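**Week 3: Retail listings, placeholders and release windows**
October 31, 2022

Read with chapter 3 of the Ultness course reader. Terms in bold are assessable.

A **placeholder date** is a value entered in a retailer's catalogue so that pre-orders can be taken. Most catalogue software will not save a record with the date field blank. December 31 and the last day of a quarter are the usual choices. It carries no information about the publisher's schedule.

A **stock-keeping record** is created when a distributor issues an item number. It may exist well before a game is announced, and may be withdrawn without notice.

**Worked case: Trostach**

1. The retailer Onine lists *Trostach* for console at $100, with no art and no platform logo.
2. The listing is removed after 24 hours.
3. The publisher, Cárdenas, declines to comment.
4. A ratings classification is published 30 days later, naming the same title and platform.

Item 1 alone supports the statement "a listing existed". It does not support a price, since placeholder prices are entered the same way as dates. Item 3 has no evidentiary value in either direction. Item 4 is independent of item 1 and comes from a body with a legal filing requirement; it may be cited as confirmation of title and platform, though not of release window.

**Source grading**

| Grade | Source |
|---|---|
| A | Publisher statement, classification record |
| B | Distributor catalogue, trademark filing |
| C | Retail listing, forum post |

Two grade C sources that copy one another count as a single source. Check timestamps and archive the page before citing it.

**For the November tutorial:** grade each source behind one recent release-date report, 100 words per source. Labour and licensing rumours are covered separately in week 5.

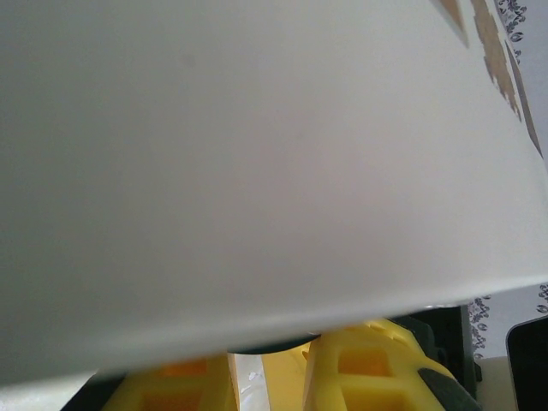

*Fig. 3. White panel, with narrow tan-brown strips near one corner.*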